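공용 작업실 책상 소음 줄이기 - 조별 프로젝트 결과 보고서
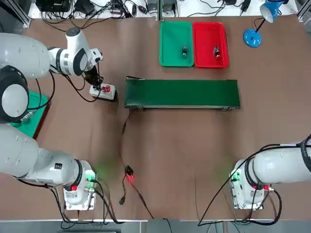

그림 1. 작업실의 갈색 상판 책상
제출 8/17/21 / 지도 Murali Alva 선생님 / 정리 Gemma Goodall

1. 왜 했나
Lutlow관 작업실은 시끄럽다. 의자 끄는 소리, 컵 내려놓는 소리, 누가 책상에서 망치질하면 옆 사람은 필기를 못 함. 처음엔 벽에 흡음재를 붙이자는 얘기였는데 예산이 안 나왔고, 벽에 뭘 붙이려면 허가도 받아야 한다고 해서 포기. 그래서 책상 쪽으로 방향을 틀었다. 책상 상판이 울리는 걸 줄이면 체감 소음이 얼마나 내려가는지 보는 게 목표.

2. 재료
- Kravets 펠트 패드 (책상 다리 밑에 까는 용)
- Grurna 고무 매트, 얇은 것
- 코르크판, 학교 앞 문구점에서 구입
- 소음 측정은 휴대폰 앱 Lellico. 전문 장비 아님. 같은 휴대폰으로만 쟀다.

3. 방법
같은 높이에서 골프공을 상판에 떨어뜨리고 최대값을 적었다. 조건마다 7번씩. 휴대폰은 상판 말고 옆 의자 위에 둠 (처음에 상판 위에 뒀다가 진동 때문에 값이 튀어서 첫날 기록은 전부 버렸다). 창문 닫고, 복도 문도 닫고. 에어컨은 끄려고 했는데 중앙 제어라 못 껐음. 배경 소음으로 그냥 들어가 있다.
맨 상판, 다리 밑 펠트, 상판 위 고무, 상판 위 코르크. 이렇게 네 조건. 고무랑 코르크를 겹치는 조건도 해보고 싶었지만 시간 부족.

4. 결과
맨 상판은 중간값 60 dB. 다리 밑에 펠트를 깔았을 때는 58 dB. 솔직히 이 정도면 귀로는 구별이 안 된다. 다만 펠트를 깐 뒤로 책상 밀 때 나는 끼익 소리는 없어졌다. 이건 공 떨어뜨리기로는 안 잡히는 부분이라 표에는 못 넣었음.
고무 매트는 확실히 조용했는데 냄새가 심하다. 이틀 펴놔도 안 빠짐. 코르크는 고무보다 조금 못하고, 대신 글씨 쓸 때 종이가 눌려서 구멍이 났다. 고무와 코르크는 첫날 기록을 버리고 나서 다시 잰 횟수가 모자라서 숫자로는 안 적는다. 원본 기록은 조 폴더에 올려놨음.

5. 설문
3007호 수업 듣는 친구들한테 뭐가 제일 거슬리냐고 물어봤다. 우리 예상은 망치나 공구 소리였는데 의자 소리라는 답이 제일 많았다. 볼펜 딸깍이는 소리라는 답도 꽤 나왔고. 설문을 3월에 먼저 돌렸으면 주제를 아예 의자로 잡았을 텐데 순서가 바뀌었다. 질문지에 "기타" 칸을 너무 작게 만들어서 글씨를 못 읽는 답이 있었던 것도 반성.

6. 문제점
- 공 떨어뜨리는 사람이 중간에 바꼈다. 손 놓는 방식이 조금 달라서 오차가 들어갔을 수 있음
- 앱 값은 절대값으로 믿으면 안 되고 조건끼리 비교만 가능
- 상판 가운데에서만 실험. 가장자리는 울림이 다를 것 같은데 못 해봄
- 책상마다 다리 나사 조임이 다르다. 나사만 조여도 덜 울리는 책상이 있었고, 이걸 미리 맞춰놓지 않은게 제일 큰 실수

7. 비용
펠트는 남은 걸 얻어서 공짜. 고무 매트가 제일 비쌌고 영수증은 뒤에 붙임. 코르크판은 영수증을 잃어버려서 개인 부담으로 처리.

8. 다음에 하면
의자 다리부터. 테니스공 끼우는 방법이랑 펠트를 비교해보고 싶다. 측정은 공 말고 의자를 일정한 거리만큼 끄는 식으로 바꿔야 할듯. Alva 선생님이 주파수별로도 보라고 하셨는데 낮은 소리하고 높은 소리를 나눠 보려면 앱을 다른 걸 써야 한다. 남은 펠트는 작업실 서랍 맨 아래 칸에 넣어둠, 다음 조가 써도 됨.

역할: 측정 및 정리 Gemma Goodall, 설문과 재료 구입은 나머지 조원 공동.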